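Walau 363 Folding Fillet Table - Review After Two Seasons

Posted 2021-08-20

I've cleaned fish on tailgates, on coolers, on a sheet of plywood across two buckets, and once on the lid of a chest freezer with the freezer still full. So when I say a table has changed how my evenings go after a day on the water, please understand that the bar was low. Even so, the Walau 363 is a great piece of gear, and I've now used it long enough to know where it's strong and where it gets annoying.

First, the setting. I fish mostly for walleye and perch, with a couple of trips a year for lake trout. We launch from a gravel ramp with no cleaning station, and the nearest public one is closed by the time we get in. That means the fish get done at camp or in my driveway, usually by headlamp, usually with somebody asking when supper is. A table has to come out of the truck fast, stand up on bad ground, and rinse off easily. Everything else is a bonus.

The Walau does all of that. It folds in half like a suitcase, the legs tuck inside, and it rides flat behind the seat of my pickup. The first time I set it up it took me a few minutes because I had one leg brace backward. Now I can do it in the dark without thinking. Each leg has its own twist lock, so you can level it on a slope, and this is the feature I'd tell anyone to look for in any brand. Our usual site drops off toward the water, and on my old table everything slid to the left - knife, fish, bowl of fillets, all of it. I don't miss that!

Height matters more than I expected. The old table was card table height and after a dozen perch my lower back was done. At full extension the Walau comes to 40 inches, and I'm a tall guy, and I can stand straight the whole time. My daughter is a foot shorter and runs it three notches down. She says it's still a bit high for her when she's skinning, so shorter folks may want to try one in a store first.

The top is a one-piece molded surface with a shallow lip on three sides and a drain in the corner. The drain takes a regular garden hose end, so you can run the mess off into a bucket. I love this. The lip could be taller on the back edge, and if you go at it with a strong nozzle you'll be wearing some of it, but a gentle rinse sends everything where it should go. There's a ruler molded along the front that stays readable even with slime on it. Mine has picked up some knife marks, which hasn't hurt anything so far.

There are two spots I always reach for when I'm working: the knife slot on the right side and the little clamp on the left. The knife slot is perfect. I keep a 7-inch Kárason flex blade in there and a stiffer one for the lakers, and they stay put even when the table gets bumped. The clamp is meant to hold the tail while you skin. It works well on walleye, so-so on trout, and it's hopeless on perch because the jaws don't close down far enough. I tried wrapping the jaws in a strip of old bike tube, and that helped a lot. If you buy one, save yourself a season of cussing and do it right away. 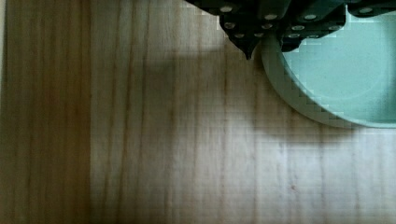 Dark grain on the left, pale on the right.

I should say something about the competition, since I borrowed two other tables before I bought this one. The Atberg is the one you see at every boat show. It's lighter and the top is a little bigger, and if you only ever set up on a dock or a garage floor it would be a fine choice. On gravel it wobbled. The legs fold as pairs and there's no way to adjust one by itself, so you end up hunting for flat rocks with fish blood on your hands.

The Clalitz is a beast. It has a built-in sink and a faucet arm, and my buddy Prakash Varghese swears by his. He runs a big boat out of a marina slip and cleans fish for six people at a time, so I get it. For me it was too much to carry. It took both arms and a knee to get it out of the truck, and the faucet arm has to come off before it'll fold. He has since offered to trade me straight across for an afternoon when he's going somewhere without a dock, so draw your own conclusions.

Now the gripes. The carry handle is thin and cuts into your fingers on a long walk. The rubber feet come off in mud. I lost one at the end of the first season and found out you can't buy a single foot, you have to order the full set as part number 2194. It came quickly and the fit was good, but come on, sell me one foot. And the hose fitting on the drain is plastic. It hasn't cracked, but I take it off and bring it inside by December every year, because I can see exactly how that would go if water froze in there.

The twist locks need some care too. Sand gets in them and they start to feel crunchy. I pull the legs all the way out every few trips, hose the tubes down, and let them dry standing up. No oil. I tried a shot of silicone spray once and a leg slowly sank while I was halfway through a nice walleye, so learn from me on that one.

Smell has been a nonissue. I wash it with dish soap and a stiff brush, then lemon juice if it's been a hot day, and it goes back in the truck without stinking up the cab. The old table was particle board under a thin skin and once water got into a corner it never smelled right again.

One more thing I've come to like: it's a good camp table the rest of the time. We've rigged rods on it, tied leaders, sorted crankbaits, and with a plastic tablecloth over the top it has held a full breakfast spread with the stove going at one end. Keep the stove on a trivet or a board, though. Walau says no hot pans on the surface and I'm not going to be the one to test it.

Would I buy it again? In a heartbeat. If you clean fish on uneven ground and you like standing up straight, go get one. I'd give it four and a half out of five, with the missing half going to that clamp.

Next up I'm going to try their clip-on light, which attaches to the back edge and is supposed to be bright enough to find pin bones. I'll post on that one once the fall perch bite gets going and I've had a few late nights with it.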